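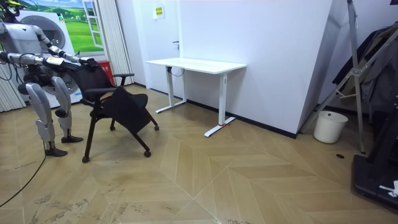

Does a hand with fingers beat a simple two-jaw gripper for moving furniture?

It depends on where you grab. For us the fingered hand did better on rounded and padded edges, the two-jaw gripper did better on thin, stiff parts like armrests and table lips, and the controller made more difference than either of them.

Hello again from Sarkwood! If you read the December issue you'll remember I promised a proper comparison of the two hands we had on loan, and then went very quiet. The plan was a fortnight of cups and boxes on a table. Then Selorm Agyeman said over lunch that every hand on the market can pick up a box, so why not give it something people push about all day, and that was the end of the cups. We've been moving office chairs ever since.

If you've never tried to make a humanoid move an office chair, it's a lovely horrible problem. The thing is on castors, so it wants to roll away the moment you touch it. The back is springy. The whole lot swivels, on most of them anyway, and the seat can flop about if you've got the folding sort (the black one we used most is that sort, and in the photo you can see how steeply the seat tips). So the robot has to get hold of the top of the backrest, keep hold of it while everything underneath moves, and not fall over while it's at it. I thought the legs would be the worry. They were fine. It was nearly always the hands.

So, the hands. The first is the Bikik, the one with proper fingers. The second is the Stasik, two flat jaws with rubber pads, and it weighs 510 grams, so it is a good deal easier on the wrist. We ran them with the same arms, the same few chairs and the same person on the stop button (me, mostly, with a flask). In all we logged 2,098 grabs, 1,043 of them with the Bikik and the rest with the Stasik. I did want to make it even but we lost a morning to a finger cable.

The Bikik is very good at the top of a backrest. You bring it down from above, it curls over and it stays put. Mesh backs suit it especially well as there's a bit of give, and once the fingers are over the edge you can pull from quite an awkward angle and it doesn't care. Where it comes unstuck is anything narrow. Armrests were a pain. It would get two fingers round and leave the others poking at the air, and then the first good tug would slide it off the front. We tried closing it slower, we tried closing it faster, we tried coming in from the side. Slower helped a bit.

The Stasik is the opposite. Put an armrest between the jaws and it's like a vice. Put the top of a padded backrest between them and it squashes the padding, decides it has a firm grip, and then lets the whole thing creep out over the next couple of metres. You don't see it go, which is the annoying part. The chair just gets further and further from where the robot thinks it is, and then you hear the castors. Thin, hard backs were all right, and I'd happily use it for those.

Now the bit I didn't expect to be writing. For the first half of the testing we had both hands on the controller that came with the arms, which is stiff. It goes where it's told and it shoves if there's something in the way. Then Selorm got the Xu controller going, which lets the arms give a little when they're pushed, and it was like swapping to a different robot. The Stasik stopped creeping nearly as much, as it wasn't being yanked about every time a castor caught a joint in the floor. The Bikik stopped popping off armrests, or at least did it less. We had 61 full drops across the whole lot (a full drop being both hands off the chair before we'd asked for it) and most of those belong to the stiff controller. I haven't split them out by chair yet. I will, I've got the sheets here, it's just very dull work.

A few people have written in asking about two hands versus one. We mostly ran with one arm over the top of the backrest and the other reaching across lower down as a sort of steadying hand. With one arm only, the chair swings round like a gate and bumps the robot in the knees. With two it tracks reasonably straight, though you do have to watch that the arms don't start arguing with each other. On the stiff controller they really do argue. One pulls, the other holds, the shoulders get warm and you have to stop for a while. If you only take one thing from all this, and you've got two arms to play with, get the compliance sorted before you spend any money on fingers!

Floors matter too. Ours is smooth wood-look stuff in a zigzag pattern, and castors run on it beautifully, which flatters everybody. We took the black chair on to a scrap of office carpet for one afternoon and both hands did worse. Starting off is the hard part, that first heave before the wheels turn. I'd like to do that properly with a bigger piece of carpet, so if anyone reading has an offcut going spare, do get in touch.

Cameras I'm leaving for next time, more or less. I'll just say that black mesh is miserable for depth cameras. Half the time the robot saw a seat and some legs and a hole where the backrest should be. We ended up giving it the height of the backrest by hand at the start of each run, which I know is cheating a bit, but it meant we were testing hands and not eyesight. Selorm has a scheme involving two cameras at different heights that I only partly follow.

Changing over between hands, as somebody always asks: the Stasik comes off with four bolts and one connector and I can do it while the kettle's on. The Bikik has a fiddly little collar and you need to re-zero the fingers each time. Do not skip that. I skipped it once and it made a fist at me.

Spares are worth a thought as well. The rubber pads on the Stasik wear quickly on rough plastic and we're on our third pair. The Bikik fingertips still look nearly new, but when that finger cable went it took a morning and a very small screwdriver, and I'd much sooner be changing pads.

What would I buy? If the job was chairs and nothing else I'd have the Bikik on the arm that goes over the top and the Stasik on the lower one. We haven't run them mixed like that yet – the software expects a matching pair and sulks – but it's next on the list, along with the carpet. For a general-purpose machine on a tight budget I'd take two Stasiks and the Xu and put up with the padded backs.

The full sheets will go up on the members' page once I've typed them in, drops and all. Selorm is happy to answer anything about the Xu settings, and please ask soon, while the numbers are still on the whiteboard.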